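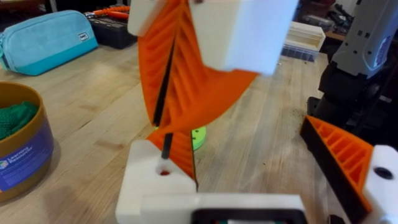 Figura 4. Dedo flexible naranja con montura blanca, visto desde la muñeca del robot.

4.2. El dedo y sus opiniones

El curso de manipulación de julio reunió a 30 estudiantes repartidos en equipos, todos convencidos de que el problema sería el software. El equipo Ñahui, dirigido por Roxana Echeverri, imprimió la primera versión del dedo con el perfil propuesto en clase y dedicó dos semanas a discutir con él.
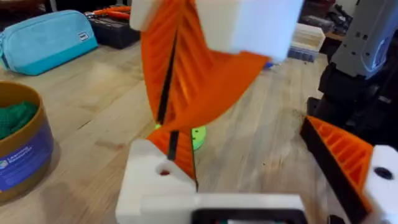
La rigidez a torsión no figuraba entre los requisitos del curso, omisión que los autores atribuyen a los autores. El modelo Cukach, con el que se planificaban los agarres, trata cada dedo como una viga plana que se dobla en un solo sentido. El dedo central, torcido y con las costillas en diagonal, no parece haber leído el modelo. En esa postura, la normal de contacto estimada deja de ser útil y el planificador propone cierres de una seguridad admirable.

Yeison Marulanda sugirió registrar la torsión como una variable más en lugar de descartar los episodios afectados. De los 2,810 episodios grabados se conservaron 2,319; el resto tenía fallos de sincronización, que ningún

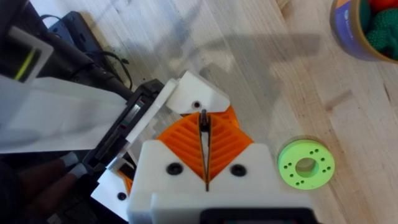 equipo reclamó como propios. El etiquetado se hizo a mano, con dos anotadores por episodio y una tercera lectura en caso de desacuerdo. Los desacuerdos se concentraron en la categoría «torsión leve», cuya definición ocupaba media página y aun así dependía de quién la leyera. En la sección 4.3 se compara el planificador original con el reajustado.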